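Lorkon open day, the walk out and back

Back from the Lorkon waterworks open day, typing this before I forget it all. Feet sore. November, grey, started at 11 by the Stovier gate and not a lot of people about.

Parking first as everyone asks. Small field behind the Bosto shop, 2 quid, coins only. Toilets at the gate and nowhere else, so go before you set off.

Tour of the pump hall was good but short. Built 1961, tiled floor, lovely big green wheels you're not allowed to touch. Guide rattled through it, then sent us off on the path to look round by ourselves. Easy walking, concrete all the way, big slabs, flat. Grass down the side looking very end-of-year, trees bare.

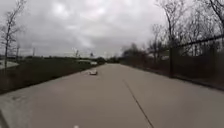
Had the leaflet with me, which gives the full walk as 699 metres one way. Felt longer with the wind. Would of liked a bench somewhere, my knees aren't what they were. Pushchairs fine, I'd say, and wheelchairs too if the gate steward opens the wide side for you (ask, they don't offer).

Then the raised bit, the part I'd come for. Railings both sides, mesh on the right, plenty of room to walk side by side and chat. Dark line of trees a long way off and an awful lot of cloud. Wanted to see this from up there for years, it's normally locked. 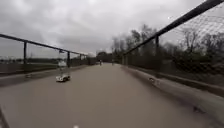

Gloves next time. Stood a while all the same, then back the same way as there's no loop, whatever the website says. The leaflet map is wrong on that aswell.

Food: the Tatlı van at the gate. Lentil soup, flat bread, very sweet tea. Queue was slow, soup worth it. They'd run out of the pastries by 1, so if you want one get it before the tour.

Other bits. Bus 111 stops right outside but only once an hour, and the last one back is earlier than you'd think. Dogs on leads. No card machine at the book stall either. I got the old pump hall booklet, thin but the drawings are nice.

Next open day is in spring, no date up yet. Will go again and do the filter beds, which were shut this time.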